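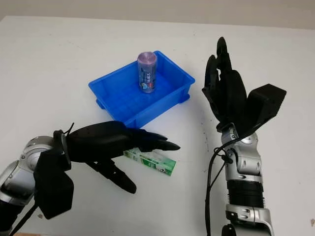 Blue tray, purple lid.

1/ Carp report from Lake Gredar, July 4, 2022. Fished the north bank from first light until the boats came out. 3 fish landed, one lost at the net.

2/ Water is down from last week and the weeds have come up thick past the second point. I had to cast 11 yards shorter than usual to find a clean spot. Sweet corn on the hook, a little crushed corn thrown in around it. No takes on boilies at all.

3/ The best fish came on the old Drallex rod I almost sold in October. Drag slipped a bit on the first run - I need to open that reel up and clean it. 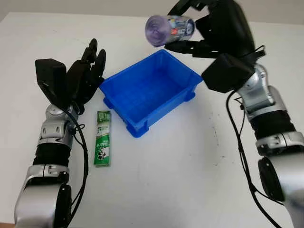
A reply under the last post asks if the lot at Brella Landing is still closed, and says the detour adds 4 miles with a trailer.

4/ It's closed. The gate was locked when I drove by. You can still walk in from the county road, but there's no launching a boat there. I'd use the south ramp and get there early.

5/ For anyone new to the north bank: bring a long-handled net. The drop is steep and the rocks are slick. I lost the fourth fish trying to reach down with a short one.

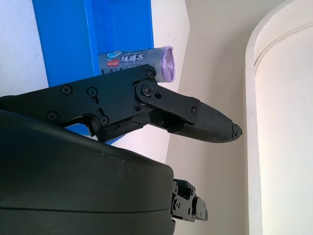

Ramasamy
Bank angler, Lake Gredar

6/ Going back Thursday if the wind stays out of the west. I'll try the inlet first and then move down to the weeds. Lighter lead this time - the heavy one kept burying itself in the silt.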